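Home | Notices | Minutes | Swap Shelf | Contact

Kerr Street Parents' Swap, minutes of the general meeting
Sunday, October 20, 2019 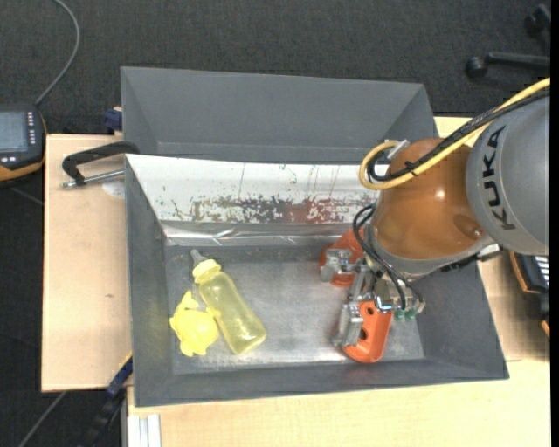
The meeting opened late, as the last three have. Minutes of the previous meeting were accepted with one correction: the hall at Jenstead was "offered," and had not been "secured."

Money. The balance stands at $2,182. The chair called this healthy. It was pointed out from the floor that $272 of it is already owed for printing, and that the flyers brought in no new members that anyone present could name.

Move to Jenstead. The chair again spoke for moving the swap there in February. Members asked who would pay for heat. The chair said the hall had been "very relaxed" about it. Several members would like to see relaxed in writing. Put off until a letter arrives.

Sign-up website. Pleltow has quoted $19 a month for online booking. Their sales sheet says it will save us hours every week. We could not work out which hours, given that the present system is a clipboard. A trial was proposed. Asked how one cancels the trial, the chair did not know. Vote: 4 for, the rest against.

Car seats. Still not accepted, whatever the poster in the Vevo lobby says. The poster was to come down after the last meeting and is still up. The chair will see to it. This was also recorded last time.

Sizes. Long talk about whether baby clothes should be sorted by age or by weight. No decision. One member said the labels are wrong either way and left to move her car.

Any other business. The key to the side cupboard is missing again.

Next meeting to be set once the hall question is settled.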